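FOR IMMEDIATE RELEASE

Emero Inns Puts Hair Dryers in Drawstring Pouches at Dankwa House, Adds Patterned Wallpaper

Emero Inns will finish a refresh of the guest rooms at Dankwa House in October. The work covers all 32 rooms and includes new wallpaper, new vanity surfaces, and a change in how small appliances are stored and handed over between guests.

The most visible change for returning guests will be the hair dryer. The wall-mounted dryers at Dankwa House have been taken down. Each room now has a handheld dryer kept in a black drawstring pouch with "Hair Dryer" embroidered on it in gold. The pouch goes in the top drawer of the vanity and stays there between stays.

"Guests told us two things about the old dryers," said Iddrisu Owusu, who manages rooms and supplies for Emero Inns. "They were weak, and they were screwed to the wall next to the bathroom door, where there is no mirror. People wanted to dry their hair sitting down. We moved the dryer to where the mirror is."

The pouches were ordered from Pralar, a maker of cloth goods for inns and guesthouses. The order was for 107 pouches, enough for every room with spares for laundering and for the other Emero properties that will make the change later.

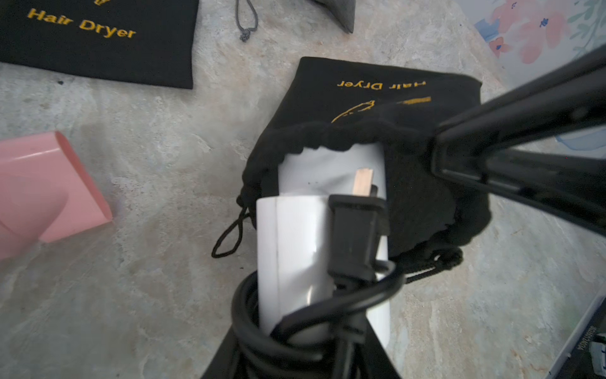
Housekeeping staff at Dankwa House have been given a short written routine for the dryers. The dryer is checked, wiped down, and left unplugged until the cord has been looked over from end to end. The cord is then coiled in loose loops and goes into the pouch with the dryer, and the drawstring is pulled closed. Staff are asked not to wrap the cord tightly around the handle. Emero Inns replaced a number of dryers last year after cords failed close to the handle, and the company believes tight wrapping was part of the problem.

Pouches are washed when they need it and at least every 6 weeks. A pouch with a frayed cord or loose stitching is taken out of use and sent back to the supply room. If a dryer does not pass the check, the whole pouch is swapped for one from the floor closet, so the next guest does not find an empty drawer.

"We tried it first with plain bags," Owusu said. "They worked fine, but guests thought they were for shoes or laundry, and we kept finding shoes in them. Having the words on the front took care of most of that."

Guests who prefer to bring their own dryer can do so. There is an outlet on each side of the vanity mirror, and the drawer is deep enough to hold a second dryer next to the one supplied. Diffusers are available at the front desk on request. There is no charge and no deposit.

Dankwa House does not plan to put irons, kettles, or other items in pouches. Irons remain on the closet shelf with the board, and kettles stay on the tray by the window.
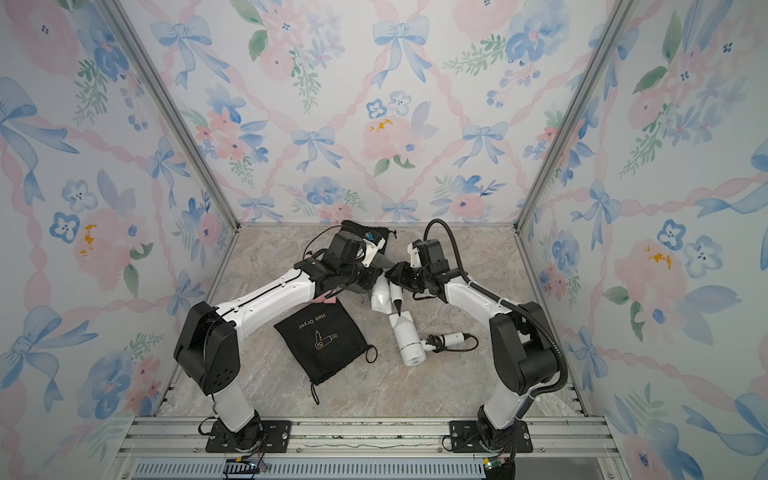

Wallpaper was the part of the project that took the longest to settle. Dankwa House had plain cream walls for many years, and the first plan was to repaint them in the same color. Samples were put up and looked at in the morning and again at 8 p.m. with the lamps on, and several darker patterns were dropped at that stage. The final choice is a pastel print called Ornia, with pale pink ribbons crossing to make a lattice and light blue bows, blue flowers, and pink blooms set between them. Here and there a pink flower has a touch of mustard yellow, and the trim paint for the closet doors was mixed to go with it. The paper is hung against a grey-beige surface with a marble-like veining, a pairing the company also plans to use around the vanities.

Ornia will be used on the vanity wall and the two walls next to it. The wall behind the bed stays cream. Owusu said this was a practical decision as well as a matter of taste.

"Headboards rub, and luggage gets leaned against that wall," he said. "Paint can be touched up in an afternoon. With a repeating print you have to match the pattern, and that takes a roll of paper and somebody patient."

Spare rolls from the same batch have been set aside for repairs. Curtains and bedding are not changing, apart from a lighter blanket for the warmer months. The reading lamps will be rewired but kept.

The work is being carried out floor by floor, and Dankwa House will stay open throughout. Rooms next to those being papered will not be booked while the work is going on. Guests with reservations during this period who would like a room on a finished floor should mention this when they confirm, and the front desk will arrange it where possible. Work hours are from 10 a.m. to 4 p.m., and the breakfast room and garden are not affected.

Room rates at Dankwa House will not change as a result of the refresh.

Emero Inns expects to make the same change to hair dryers at its other properties next year. Wallpaper choices for those locations have not been made. Pralar will continue to supply the pouches, with the same black cloth and gold lettering.

About Emero Inns

Emero Inns runs small inns and guesthouses, including Dankwa House. Its properties offer rooms by the night and by the week, with breakfast included.

Media contact

Iddrisu Owusu
Rooms and Supplies, Emero Inns
Photos and samples of the Ornia wallpaper are available on request through the front desk at Dankwa House.

###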